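Refinishing a kitchen table - how do I get rid of the sticky feeling?

Posted by Despina Munteanu
July 23, 2019

Hi all, hoping somebody can talk me down before I drag this thing to the curb. I bought a secondhand kitchen table in the spring, solid wood as far as I can tell, and the top had that old tacky feeling where your forearms sort of peel off it after breakfast. I stripped it, sanded it, and put on two coats of Kemotwood wiping oil, the satin one. It looked great for a week! Now it's sticky again, and the newspaper left a gray smudge on it that I can't get off.

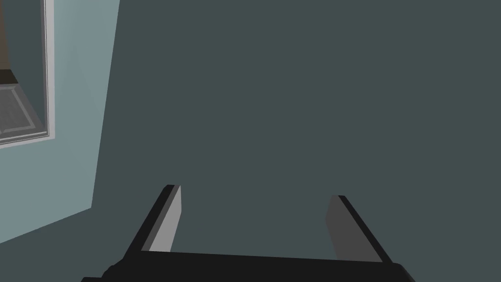

The can says to wait overnight between coats and I did wait overnight, but it's been so muggy at my place (I'm in the basement unit, no AC, one window that opens) that I wonder if overnight means something different down here. I also went on pretty thick because my uncle always says wood drinks what it needs. Did I mess it up with the thick coats, or is it the humidity, or is it the old finish coming back through? And do I have to strip the whole thing again? I used up 99 percent of my patience the first time. I have half a can left and most of a pack of sanding pads.

Bouchra Gaber

Oh no, don't put it on the curb! I did the same thing to a dresser. It's the thick coats, mostly. Oil dries by taking in air, so a heavy coat skins over on top and stays gummy underneath, and damp weather makes it drag on even longer.

You probably don't need to strip it. Get some mineral spirits and a gray scrub pad and rub a small patch, going with the grain, then wipe it off with a clean rag right away. If the gunk comes up and the wood underneath feels dry, do the rest the same way, a section at a time. Window open, fan on, gloves. Then leave it alone for a week. I mean really leave it alone, no placemats. After that put on one thin coat, wait 15 minutes or whatever your can says, and wipe off everything that will come off. It should look like you wasted your time.

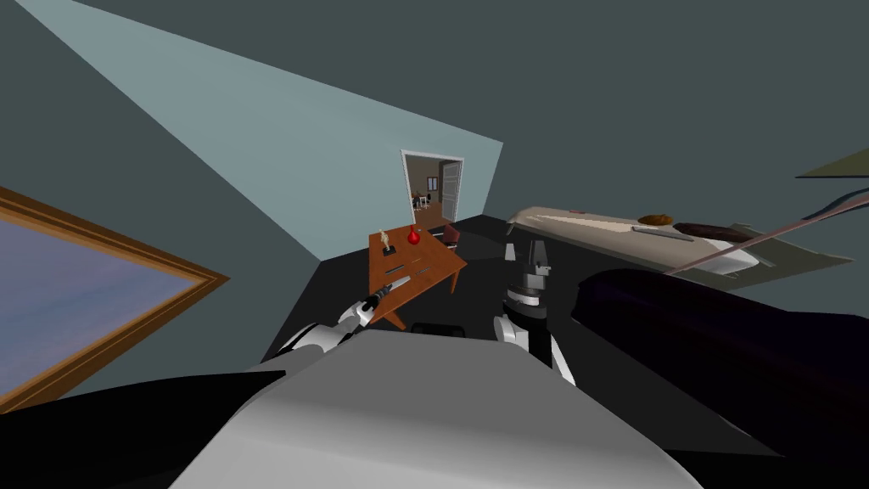

As for color, I wouldn't worry too much about the scrubbing making it pale. A lot of people are scared of ending up with something washed out and then they keep piling on oil to get the warmth back, and that's how you get sticky again. If what you're after is a warm orange-brown like the table here, try a drop of oil on a sanded spot on the underside and see how far it gets you before you go buying stain. If it's still too pale, stain first, let it dry all the way, and then do your thin coat.

One more thing - lay your oily rags out flat outside to dry, or put them in a metal can of water with a lid. Don't ball them up in the trash. They can heat up on their own and catch fire, and that goes double in a basement.

Rirano

same thing happened with our picnic bench. we just waited it out, took 21 days and it was fine. dont use furniture polish on it, makes it worse

Soliman

Agree with Bouchra on the mineral spirits. For the newspaper smudge, that's ink sitting in the soft oil, so it should lift with the rest. If a little is left, 320 grit by hand, light pressure. Stay away from 800, it'll only polish the mark and take you all night. A cheap dehumidifier would help too if you can borrow one.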